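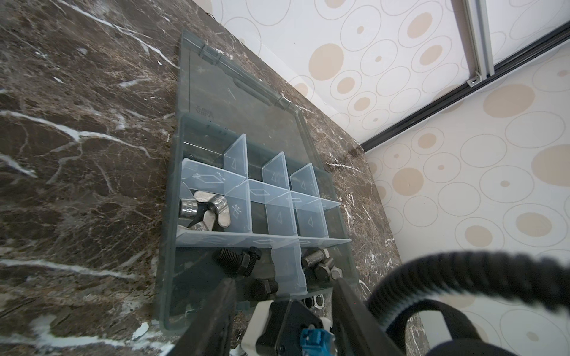 What does the Kurnen kit do?
It sorts small fasteners into a divided organizer box, using a two-finger gripper with a camera at the wrist.

Ekkachai Phromma wrote the sorting routine at Jallance. He rates hex nuts as the easy part. "A nut lying flat gives you two parallel faces to close on. A wing nut gives you whatever it likes."

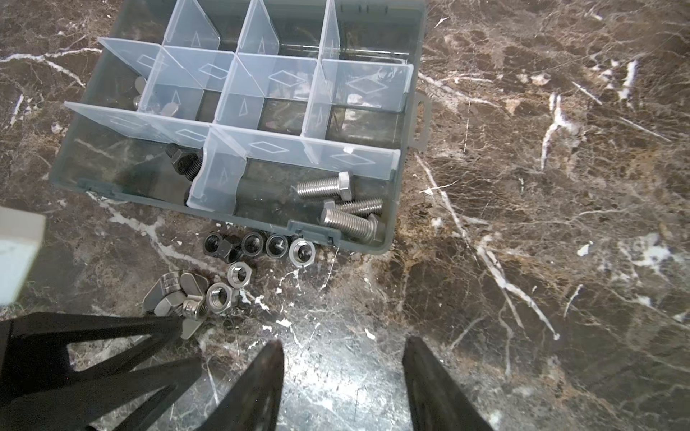 Bolts are picked by the shank, and the head is left clear of the divider walls. The kit ships with 19 stored grasps. Phromma expects most buyers to use around 50 once they add their own parts. Glossy counters call for a lower exposure setting, he says, "and you should set it before you teach anything."
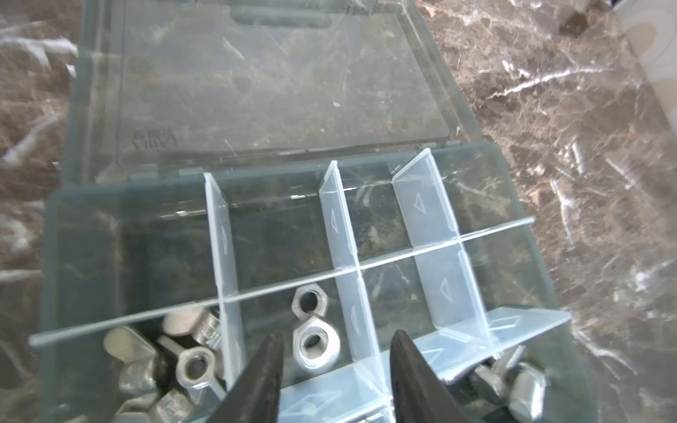
Issue 233, p. 2

Clear dividers remain the weak point. "Depth readings go straight through them," Phromma said. The next firmware, planned for December, will let the user enter the compartment layout by hand.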